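Carry cases for small bits -- show us yours
Tellisdale Makers & Menders Forum > Storage

kamley_kate
Finally sorted the shed drawers on Monday and I am so chuffed! Everything lives in little cases now, one colour per job. Who else does this?

Dagmar Tóth
Love it, but colour coding never lasted at our place. Labels on the end, every time.

kamley_kate
Labels peel off in my shed, it's a sauna by December! Orange is my favourite by a mile -- you can spot it from the back door. White latches, cream handle, sits nicely on top of a book.

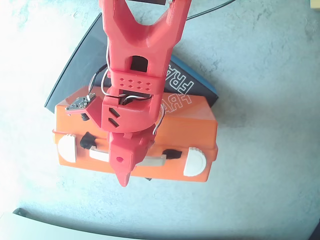 Zuzana Charvát
Try a paint pen, Dagmar, mine have survived two summers. And I'm with Kate on bright colours, grey cases vanish under the bench.

Dagmar Tóth
Fine, I'll try the pen. Still labelling though!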